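4.2 What the learners did between sessions

I should say first that I went into this part of the study expecting the forum to be the interesting bit, and it wasn't. We had 241 people on the evening programming course at Narnlow, all of them starting from little or no code, and all of them were given a login for Plenum (the discussion board) and another for Laizer, the practice tool that marks small exercises as you type. I'd assumed they would talk to each other on the first and practise on the second. What I found in the logs was a good deal messier!

Most of the questions were asked inside Laizer, in the little comment box under each exercise, which we had only put there so people could report typos. By the end of October that box held over 3000 comments, and most of them were proper questions about loops, about why a list had changed when they thought they'd copied it, about what on earth an error message was going on about. Plenum, meanwhile, was mostly people asking when the next session started and whether the slides were up yet. I read the lot (it took me longer than I'd like to admit) and sorted each comment by hand into the groups set out in section 3.

The second surprise was timing. We moved the homework deadline from midnight to midday on 13th October, hoping to stop people working late, and they carried on working late anyway. They simply handed in earlier and used the evening for the optional tasks. I'm not going to claim too much from that, as the optional tasks had been rewritten the same week and were a lot more fun than the old ones.

I also talked to 19 learners at some length. Nearly all of them said they practised at a kitchen table or in a spare corner, in short bursts, with the day's other business going on next to them. Several told me they'd stop halfway through an exercise and come back to find Tisitero, our timetable system, had logged them out of everything. That is our fault and not theirs, and it means the session lengths in Table 2 come out shorter than the real ones. I've left them uncorrected, and I'd ask readers to treat them as a lower limit when comparing them with the classroom hours in section 4.1.
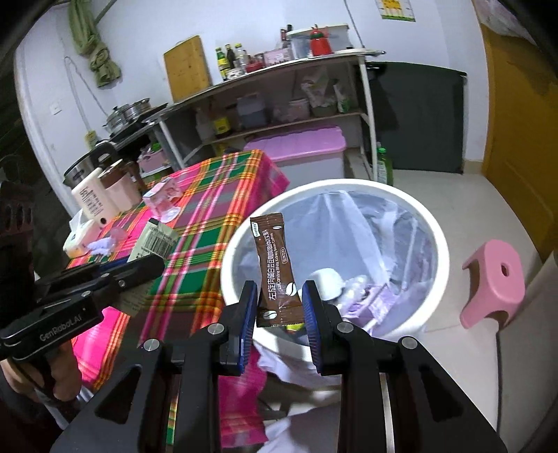
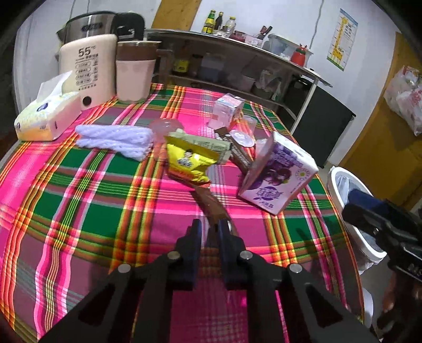 Figure 2. Left to right or top to bottom, depending on your screen: a coffee sachet at a round white bin; a flattened brown snack wrapper on a plaid tablecloth.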